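How to Wash and Store Wool and Fleece Hats

Most winter hats get ruined in the laundry, and the damage is usually heat. A hat picks up hair product, sweat and skin oil at the brow, and after a season of that it goes stiff and starts to smell. Washing it by hand takes a few minutes of work and a day or two of drying. I do mine once in December and again before they go in the closet for the summer.

What you need

A clean sink or a dishpan
Wool wash or a mild liquid detergent with no bleach
Two bath towels, light colored if the hats are light
A soft brush or a fabric comb
Something rounded to dry the hat on

Read the label first

Look inside the back seam. If the label says dry clean only, stop there, especially on felted wool or anything with a leather trim or a stiffened brim. If there is no label, treat the hat as wool. Acrylic and polyester fleece will put up with more, but the gentler method works for them too.

Take off any pins. A detachable pompom should come off as well. Check the seam at the crown for loose thread and fix it now, as a small hole gets bigger once the fabric is heavy with water.
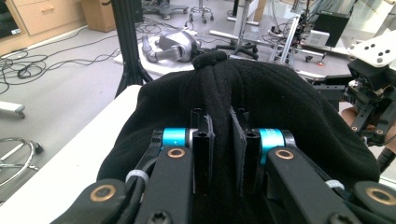 Test for color

Wet a corner of a white cloth and press it on the inside of the brim for a minute. If dye comes off, wash that hat alone in cold water and don't leave it to soak. Dark hats bleed the most the first time. Reds are nearly as bad.

Wash

1. Fill the sink with cool water. If it feels warm on your wrist, it is too warm for wool.

2. Add the detergent and stir it in before the hat goes in. A teaspoon is enough for one or two hats. I have used Sarkik wool wash and plain dish soap and could not tell the results apart, though the dish soap took an extra rinse.

3. Push the hat under and squeeze it gently until it is soaked through. Don't rub the fabric against itself. Rubbing is what makes wool felt and fleece pill.

4. Leave it for ten minutes. For a greasy brow band, put one drop of detergent straight on the spot and work it in with your fingertips.

5. Drain the sink and refill it with water at the same temperature. A sudden change from cool to hot or back can shrink wool.

6. Rinse until the water stays clear. Two rinses is normal.

Get the water out

Lift the hat with both hands underneath it. If you pick it up by the crown it will stretch. Press it against the side of the sink, lay it flat on a towel, roll the towel up and lean on it. Unroll, move to the dry towel and do it again. Never wring it.

A washing machine can do this part for fleece. Put the hat in a mesh bag and run the spin cycle only. Skip the machine for wool.

Dry it in shape

Pull the hat gently back to its original size with your hands. If it matters to you, measure across the brim before washing and match that number afterward.

For a plain knit hat, flat on a dry towel is fine. Turn it over after a few hours. For a hat with some structure, you want a rounded support that lets air in underneath, such as an upturned bowl raised on a rack.
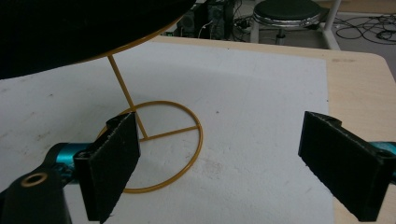 Keep it away from radiators and out of direct sun. A small fan across the room speeds things up. Thick wool can take two full days, and the double layer at the brim is always last. Feel inside the fold before you decide it is done. A hat put away damp will smell by morning.

If the hat dries a little tight, mist it with cool water, put it on your head for a few minutes and let it dry again.

Remove pilling

Do this when the hat is completely dry. Lay it on a table, hold the fabric taut and draw the comb in one direction. An electric shaver is faster, but it can cut a loop in a loose knit, so keep it for fleece and tight stitches.

Store for the summer

Everything has to be clean before it goes away, since moths go for soiled wool first. Use a lidded box or a zip bag, and fold the hats once at most. Cedar blocks help if you sand them every year to bring the scent back. Label the box.

Page by Lenka Urban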